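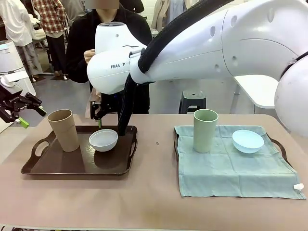 Tray-setting station, two-arm cell: brown tray with cup and bowl at left, cloth-covered tray at right.

TURKDALE TECHNICAL COLLEGE
Student Robotics Club
Minutes of the Regular Meeting
12 November 2019, Rafferty Building, Room 7

Present: Nuala Hennessy (faculty adviser, chair), Fedir Hutsuliak (team lead, manipulation), Mesfin Teshome (software), Clodagh Corrigan (competition entry and budget; minutes), and members of the club as signed in on the attendance sheet.

Apologies: Conall Nic Aodha (safety officer). A written note from Mr. Nic Aodha was read under item 4.

The chair opened the meeting at 4:05 p.m.

1. Minutes of the previous meeting

The minutes were approved with one correction. Under "Equipment," the words "spare gripper" should read "spare fingertips." Ms. Corrigan will amend the file copy.

2. Matters arising

The key to the storage cabinet has been returned to the front office. Members who need it after 5 p.m. must sign for it in advance.

The request for a second workbench was passed to the department. No reply has been received.

3. Table service project

Mr. Hutsuliak reported on the tray-setting task, which the club will enter in the Nolleck Student Challenge. The task calls for a cup and a bowl to be placed on each of two trays, one bare and one covered with a cloth. Teams are scored on placement and on the condition of the cloth at the end of the run.

The team has settled on a tan cup and a white bowl for the brown tray, and a pale green cup and a light blue bowl for the cloth-covered one. Keeping the colors distinct has made it easier to review runs and to tell at once which tray a piece belongs to. Members are asked not to swap pieces between sets or take them to the break room.

Mr. Hutsuliak stated that placement on the bare tray is now acceptable. The glossy bottom of that tray still causes trouble for the vision software under the overhead lights, and Mr. Teshome is testing a new exposure setting. The covered tray remains the harder of the two. The bowl has a tendency to settle at an angle where the cloth is creased, and the gripper has on several occasions pulled the cloth along with the cup on release.

Discussion followed. A member suggested ironing the cloth before each session. Another proposed a heavier fabric, but Ms. Corrigan pointed out that the rules require the cloth supplied in the Nolleck kit, with its tag left on. The chair asked that the team first try a slower release and a higher retreat before changing anything on the table.

Mr. Teshome reported that the run logs are now saved automatically to the shared drive. Each run is to be given a short written comment by the operator on the day. He noted that many entries from last week have no comment at all – these are of little use to anyone trying to work out what went wrong.

It was agreed:
– that the release speed on the covered tray be lowered and the results brought to the next meeting;
– that trays be set side by side, handles pointing left and right, at the start of every run;
– that operators complete the comment field before leaving the room.

4. Safety

The chair read the note from Mr. Nic Aodha. He reminds members that people standing behind the table are within reach of the arms and must remain in the operator's view. One person holds the stop button during every run and does nothing else. Stools are to be kept clear of the area directly behind the table.

The chair added that visitors are welcome at open sessions but must be signed in by a member. Two members have not yet completed the safety quiz and may not operate the arms until they have done so.

5. Budget

Ms. Corrigan reported that the department has confirmed a grant of $2,000 for the year. The entry fee has been paid from it. Carenov, the club's parts supplier, has quoted for replacement fingertips and cable ties, and the order was approved.

A member asked whether travel to the competition could be paid from the same grant. The chair replied that travel is covered by a separate request, which must reach the department office before the end of November. Ms. Corrigan will prepare it.

6. New members and training

The introductory session for first-year students will be repeated. Mr. Teshome will lead the software portion and Mr. Hutsuliak the bench portion. Groups will be limited to 3 at the table. Those waiting may work on the simulator in the adjoining room.

7. Other business

The club poster in the Rafferty lobby still shows last year's meeting time. Mr. Hutsuliak will replace it.

A request from the open house office for a short demonstration was discussed. Members were in favor, provided that only the bare tray is used – the covered tray may be added if the results improve. The chair will reply to the office.

Actions
Release speed trials, covered tray: F. Hutsuliak
Exposure setting: M. Teshome
Travel request: C. Corrigan
Follow-up on safety quiz: C. Nic Aodha
Reply to open house office: N. Hennessy

The meeting was adjourned at 5:10 p.m. The date of the next meeting will be posted on the club board.

Minutes recorded by Clodagh Corrigan.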